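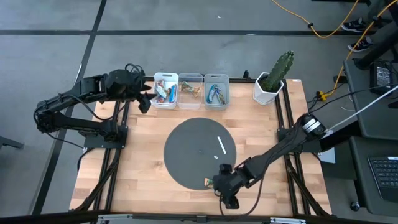 Clornov support wrote back that the planner log looked clean on their end, and asked whether we had tried the same task with collision padding turned off for the held object. We had not. That question is what got this ticket moving again, so I am putting it first and the older notes after it.

**Ticket:** right arm stops near the mat edge with an object in the gripper
**Component:** motion planner, attached-object handling
**Opened:** July 20, 2018
**Status:** workaround in place, upstream fix pending

## Symptom

The task is to sort wrapped snack bars between the round mat and the bins along the far side of the table. The right arm closes on a bar near the lower right edge of the mat, reports a good grasp, and then sits there. The task runner prints:

```
[task_runner] grasp ok, attaching object
[planner] start state in collision: held_object <-> mat
[planner] retry 1 of 3
[planner] retry 2 of 3
[planner] retry 3 of 3
[task_runner] no plan, holding position
```

No fault light, no joint error. The arm keeps holding torque and will answer jog commands from the laptop. If you jog it up a little and press resume, it plans to the bin right away.

The left arm has not shown this. Same build, same config file except for the base transform.

## Setup

- Two arms, one on each side of the table, both in the same planning scene
- Nieminen controller, stock firmware
- Clornov planner, updated in May
- Clitcombe perception node, fixed overhead camera
- Scene file has the tabletop, the rails, three bins, the mat and the cactus planter as static objects

The planter was added to the scene file as a plain cylinder. It is tall and has a side branch, so the cylinder is wider than the plant. I mention it because it was the first thing I blamed.

## What I tried

**Removed the planter from the scene file.** No change. The collision pair in the log is the held object and the mat, so I should have read the log more carefully before spending time on this. Put it back.

**Recalibrated the camera.** Residuals were fine before and fine after. No change.

**Raised the planning timeout.** The planner rejects the start state before it searches, so a longer timeout does nothing. Set it back to the default.

**Swapped the grasp order.** Right arm first, then left arm first. The right arm stops either way.

**Replayed the recorded joint states offline.** This one was useful. I stepped through a saved run on the laptop, with the arms powered down, and got the same rejection at step 1,283 every time. So it is not timing and it is not the controller. The geometry at that step is what the planner does not like.

**Turned off padding for the held object.** This was the suggestion from Clornov. The replay passed. On the real arm the bar lifted and the arm planned to the bin.

## Cause

When the runner attaches an object, it takes the box from perception and grows it by the padding value. Our padding was 30 mm, carried over from the Flokberg job, where the parts were large and we wanted the clearance. A snack bar is small and lies flat. Grow its box by that much on every side and the bottom of the box goes straight through the mat and into the tabletop. The planner sees a start state in collision and refuses to move.

That leaves the question of why the left arm was all right. Its config has a line near the bottom that overrides padding for attached objects:

```yaml
attached_object:
 padding_mm: 3
 allow_start_contact: [mat]
```

The right arm file does not have this block. It was dropped in a merge, going by the file history. Both arms load without a warning when the block is missing, and they fall back to the global value.

## Second problem, found on the way

With padding off, the planner still failed now and then, with a different message:

```
[perception] unlabeled cluster on mat, adding as obstacle
[planner] goal path blocked: unknown_obstacle_2
```

The perception node was picking up litter on the mat. There is a thin white strip and a tiny white scrap on it in the picture, and against dark gray they stand out well. Each one became its own obstacle, and each obstacle got the global padding too. The strip is close to flat, but the padded box around it was tall enough to block a low approach.

I set a minimum cluster height in the Clitcombe config, so anything thinner than that is dropped before it gets to the planning scene. I checked that a bar lying flat is still detected. It is, but a bar with a very flat end sometimes comes back a bit short. That has not caused a bad grasp so far. I would keep an eye on it.

## Workaround

1. Stop the task runner. Do not just pause it — the scene file is only read at startup.
2. Copy the `attached_object` block from the left arm config into the right arm config.
3. Set `min_cluster_height_mm` in the perception config.
4. Start the runner and run `scene dump`. Check that `held_object` shows a padding of 3 after the first grasp.
5. If the arm is already stuck with a bar in the gripper, jog it straight up before you restart. The attach state is not saved, so the planner will not know it is holding anything until you clear the gripper.

## Result

Ran 40 picks on the right arm from the saved task list with both changes. No start state rejections. One goal failure, with the left arm parked too close to the first bin. That is a separate matter and has its own ticket.

## Still open

- Asked Clornov to print a warning when an arm falls back to global padding. They have logged it as a feature request, no date given.
- Asked whether start contact with a support surface could be allowed by default after a grasp. They said they would rather keep it explicit. Fine with me, but the docs should say so. The page on attached objects does not mention it.
- Add a check to our own launch script that compares the two arm configs and stops if anything other than the base transform differs. Not started.
- Replace the planter cylinder with a tighter shape. Low priority.
- Padding value from the Flokberg job is still the global default. Leave it until the config check is in, then lower it.

Leaving the ticket open until the config check is merged. Replay file and both scene dumps are attached.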